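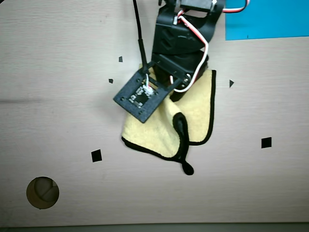 My project for Language and Society started with an argument over the word "beige," and I've been annoying people with it since the first week of the semester. I wanted to find out how many different words people use for the pale brownish colors that are all over our houses and classrooms, and whether the words on paint cans have anything to do with the words people say out loud. Take the tabletop with the faint grain lines running through it. I'd call it beige and move on. My roommate says "light wood," my mom says "blond," and my lab partner said "oatmeal" without even stopping to think. Same kind of color, four words, and every one of them was sure theirs was the normal one. The red wires didn't start any fights at all – everybody just said red.

What I did

There were two parts. The first was a name list. I went through the online color charts of four paint companies (Rillach, Orkeo, Nieto and Sesberg) and copied every color name into a spreadsheet, 1,910 names in total. This took way longer than I had planned for in my proposal. Orkeo lets you download the whole chart as a file, bless them, but Sesberg only shows six colors per page and I had to click through the entire thing. If you ever do this, start with the worst website first while you still have energy!

The second part was the survey. I printed a set of 23 swatches, all somewhere between off-white and medium brown, and asked people to write down the first word or words they would use for each one. I didn't give them a list to pick from. I went back and forth on that a lot, because a list would have made the counting so much easier, but then I would only have found out which of my words they liked best. 38 people signed up. Four of them quit partway through (one told me she "couldn't look at any more tan"), so I left their sheets out and ended up with 782 answers from 34 people.

Everybody did the survey at the same window desk in the library between 10 a.m. and noon. My first try was in my dorm room in the evening and it was kind of a disaster. The lamp in there is very yellow, and swatches that looked gray to me in the morning were getting called "cream." I threw those practice sheets away and none of them are in the results.

What the paint companies do

Food, food and more food. I expected some of it, but I was not ready for how many pale browns are named after things you can eat. Biscuit, almond, oat, custard, toast, and then the weirder ones like "Second Helping" (Rillach) and "Bread Before Noon" (Nieto). After food, the next biggest group was places and landscape: dunes, cliffs, canyons, beaches. Then cloth, so linen and muslin and burlap. The plain word "beige" hardly ever shows up by itself. When it does, it usually has something in front of it, like "Quiet Beige" or "Harbor Beige," and I'm still trying to figure out what is going on in that harbor.

Sesberg was the odd one out. Their names are mostly short and pretty dull, with numbers added on the end. I liked them less when I was copying them down and more when I was doing the analysis, because you can tell which color is darker without looking at it.
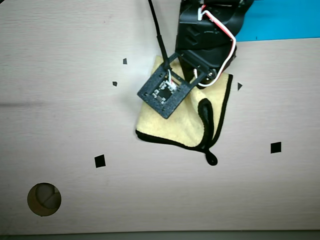

The other thing I noticed in the charts is that companies almost never use "brown" for anything light. Once a color gets pale enough, it stops being a kind of brown and turns into a kind of white, at least in the catalog. "Warm white" covers colors that the people in my survey called tan pretty often. I think that has to do with what people are willing to put on a wall, but I don't have any data on that, so I'll leave it as a guess.

What people do

People were a lot plainer than paint. Tan, beige, brown and cream did most of the work, usually with "light," "dark" or "kind of" stuck on the front. My professor, Dr. Xiomara Fitzsimmons, had told me to keep the "kind of" answers separate and not clean them up, and I'm really glad I listened. They bunch up in the middle of the set. At the two ends people just wrote one word, and in the middle they started hedging, crossing things out, and writing stuff like "tan but sad."

Tan and beige don't mean the same thing to people, but I couldn't find a line between them that works for everyone. Some people used tan for anything yellowish and beige for anything pinkish. Others went by how dark it was, with tan as the darker one. Three people never wrote beige at all. When I asked one of them about it afterward he said it was "a word for pants."

Hardly anybody used the fancy paint words. "Oatmeal" came up, "sand" came up a lot, and "khaki" showed up for a much wider range of colors than I would have thought.

Problems

My printer is not a scientific instrument. I printed all the sheets in one go so they would match each other, but I can't promise they match the colors on my screen, and I wouldn't try to compare them with real paint chips. Also, almost everyone in the survey is a student here and close to my age. I'd love to run it again with people who paint houses for a living, or people who sew. I did ask my grandmother, who isn't in the numbers, and she had a separate word for nearly every swatch – including "ecru," which I had to look up.

If I get to continue this in July, I want to put the swatches in a different order for each person. I used the same order every time, light to dark, and I think a few people were naming each color by comparing it to the one before.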